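Resetting the two-arm cell after the fixture change
11th August

I spent most of this week getting the two-arm cell at Udska to agree with its simulated copy. The fixture plate was swapped for the Almont one, which moved every tray, so every taught point was wrong. I rebuild the layout in simulation first and run the arms there before I touch the real controller.
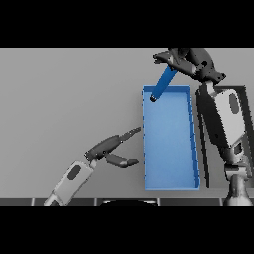
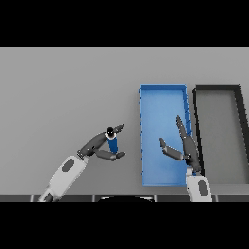
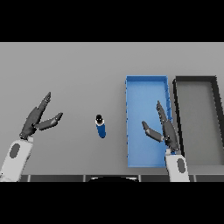 Simulated cell, both arms, blue tray on the right-hand side of the table.

The order I work in has not changed much since the first commissioning. Base frames come first. Each arm has its own base frame, and the cell has a world frame on the front edge of the table. If the two bases are even slightly off relative to each other, one-arm jobs will look fine and handovers will miss. I had the right base rotated by a fraction of a degree and lost a morning to it, blaming the gripper.

Next is the tray frame. I touch off three corners with the pointer tool and let the controller fit the plane. On the real table I do this with the trays clamped. The Rathore clamps pull a tray toward the rear stop when they close, and a frame taught on a loose tray is no use after that.

Then grippers. The fingers are homed open, closed on a gauge pin, and opened again. I log the motor current on closing. The left one needed its finger screws retightened, and the log showed it before I could feel any play by hand. Torque them cold, with the drive off. Thread locker goes on the two inner screws only; the outer pair has to come out whenever the pads are changed.

After that, clearances. Both forearms come in from the front, so the space over the tray is shared. I run the interlock as a simple zone: one arm requests it, the other has to be outside before it is granted. I set the approach height at 85 mm above the tray floor and drop the speed to 12 percent for the first pass. Once it has run clean I bring it up in steps.

The overnight run in simulation did 461 cycles with 29 faults. All but a few were zone timeouts, and those came from a wait timer I had copied over from the old Cendadville program. The rest were grip checks failing on small bottles, where the closing limit is still too coarse.

Still open: the new closing limit, a spare set of pads, and the cable tie on the left wrist that rubs when joint five goes past its midpoint. The touch-off gets repeated in September, when the plate comes out for cleaning.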